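**Plornavico: second album, progress report to the Utonska fund**

September, sent at 2 a.m. with apologies to whoever opens the mail

You asked for one page, so I'll skip the part where I describe our sound. Eight of the ten songs are tracked. Drums and bass are finished, and the guitars are finished in the sense that Béla Somogyi has stopped asking to redo them. He may start again once he reads this.

The vocals are behind. I lost most of a month to a throat infection, a poor trait in a singer, and the two songs left are the ones with the screaming. Katona is holding the room for us through the end of next month at the old rate. 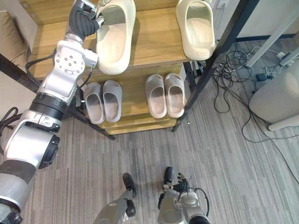

*Cream slide on the top shelf of the rack.*

Money: we've spent 2,224 of the recording line, and 306 of that went on a replacement head for the bass amp. The old one died during "Drulent," which is a slow song and shouldn't kill anything. I moved the sum over from the video line, where there is still 1,057 left. If that needs a form, please send the form.

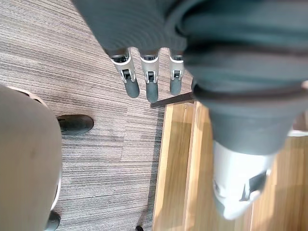
The video itself has shrunk. The treatment you approved had horses in it. The current one has the band in a barn, and the barn is free. I think it suits the song better, and I would say so even if we could afford horses. 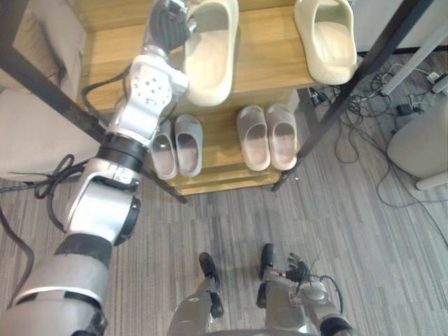
*The shoe rack from above, with two slides on the upper board.*

Preorders stand at 102, up from the 60 in my last report. Most came after the spring shows, where we sold out of every shirt except the yellow ones. We have a lot of yellow ones. The label wants the masters before it prints a release date, and I'd like to stop telling people "soon."
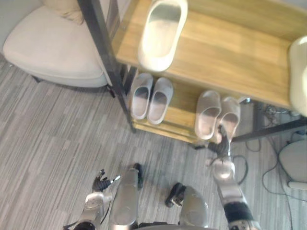
*Padded chair and two-tier rack.*

Still to do before the next payment:

- vocals for "Low Water" and "Ninth Bell"
- mixing, all ten songs
- sleeve text, including your logo at the size you asked for
- a decision on the running order, which has been put to a vote twice and tied both times

Receipts are in the shared folder. The one that looks like a pizza menu has the van rental on the back.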